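Home | News | Minutes | Contact

Last updated: October

Celow Street Residents' Association — minutes

The meeting opened at 7 p.m. in the Bermúdez room. The minutes of the last meeting were approved with one correction: the hedge complaint came from the north side of the street.

Parking. The city has offered up to 40 permits for the block. There are 59 households on the list. Members agreed to ask for a second round before the first one is given out.
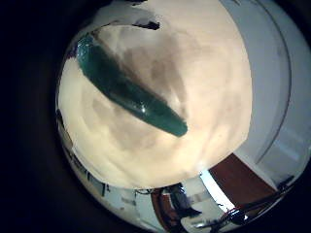 Laundry room. Vivano quoted for two new dryers, and Prosesach has yet to reply. The room will close at 9 p.m. until the door lock is fixed — the key stays at the front desk.

Yard sale. Tables will cost $5 each. Setup starts at 6 a.m. Motion passed, one against.

Any other business. The streetlight by the mailboxes is out again and will be reported to the city.

The meeting closed at 8:15 p.m.

Comments (3)

Can we pay for a table at the door?

The lock was supposed to be fixed in spring.

Second light is out too, the one near the bus stop.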